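Workshop notebook, Kedent feeding bench
Entry for February, opened 09:40
Entered by F. Sedgwick; read and initialled by U. Olivares

Purpose of entry: to record the arrangement of the dry food portioning task, the articles in use, and the changes agreed since the previous entry.

The bench was cleared and wiped down before work began. The mat used in January has been withdrawn, as kibble collected under its edge and could not be swept out without lifting everything. The bowls and the bag now stand directly on the tabletop. Colleagues who prefer the mat may find it on the lower shelf in the Sallell cupboard, together with the spare brush.

The food is to remain in the manufacturer's bag for the whole of the task. Decanting into a tub was tried at the request of the Ibarra office and made the scooping easier, but a household will as often as not serve from the bag, and the task sheet has been amended accordingly. The bag is to be stood upright. It should be settled by tapping the base on the table twice and then drawing the top up by hand. A bag that has been rolled down tightly does not open well afterwards and should be set aside.

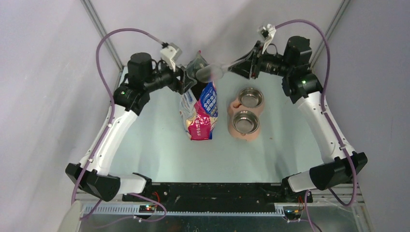 Bag, clear scoop and double bowl stand, both bowls empty.

The scoop is the clear plastic one. It holds enough for the small portion when filled level, and the level portion is the one to be entered in the log. Heaped scoops are not to be recorded as one and a half, a practice found on several sheets from last month. Dr Olivares has asked that any such entries be struck through and initialled, with the original figure left legible.

The double stand replaces the two loose dishes. The loose dishes slid when struck by the scoop and were twice found at the edge of the bench at the end of a session. The stand is placed to the right of the bag with one bowl to the back and one to the front. For the log, these are to be called "back bowl" and "front bowl". The terms "top" and "bottom" are to be discontinued.

Weights, taken on the Odov balance before the afternoon work:
Bag with contents: 653 g
Bag with contents, after three level scoops: 602 g
Balance check against the 100 g weight: satisfactory

The difference of 51 g gives 17 g to the level scoop. This is accepted as the working figure until a new bag is opened, at which time the measurement is to be repeated. Pieces spilled on the bench were returned to the bag before the second weighing.

Cleaning: the steel bowls are to be lifted out, washed in warm water and dried with a cloth. The scoop is washed separately. It marks easily and must not be put in with the metal items. The stand itself need only be wiped.

Outstanding:
Second scoop of the same pattern to be ordered (F.S.)
January sheets to be corrected as above (all)
Smell in the Sallell cupboard to be traced. The old opened bag has been removed and the shelf washed, with no great improvement so far (U.O.)

Bench left clear and the bag clipped shut at 16:15. F.S.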